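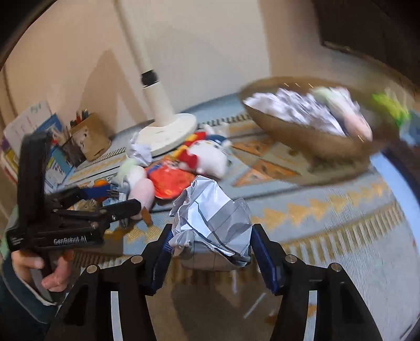

How to keep a playroom rug tidy when everything ends up on it?

Giuliana Mosquera
Hello to all. We have one room where the children play and also draw, and by the evening the rug is covered. Soft toys, balls of paper, brushes, small packets, everything together near the foot of the fan. I have one big woven basket, round and quite low, and I put all inside, but then the paper is mixed with the toys and the next day they throw it all out again to find one plush. The pens are in a cardboard box by the wall and the books lean beside it. Do I need more furniture? The room is small and I would prefer not to buy a big shelf.

Chalerm Boonyarit
I had the same problem in our flat in Bemdale. For me it helped to pick up in order: first the paper, only the paper, directly into a bag. After this the rug looks half done already. Then the soft toys go in the basket and nothing else is allowed there. Foil and shiny wrapping I keep apart, as our recycling in Cetthorpe does not take all of it – please check yours. Pens can stay in the cardboard box, a box is fine. We do it at 7 in the evening, before the bath, and the children do the toys while I do the paper. Also move the fan to a corner before you start, I have kicked the base of ours many times.

zaltell_98
just buy a bigger basket

Giuliana Mosquera
Thank you Chalerm, I will try with the bag first. A bigger basket I think would only hold more paper!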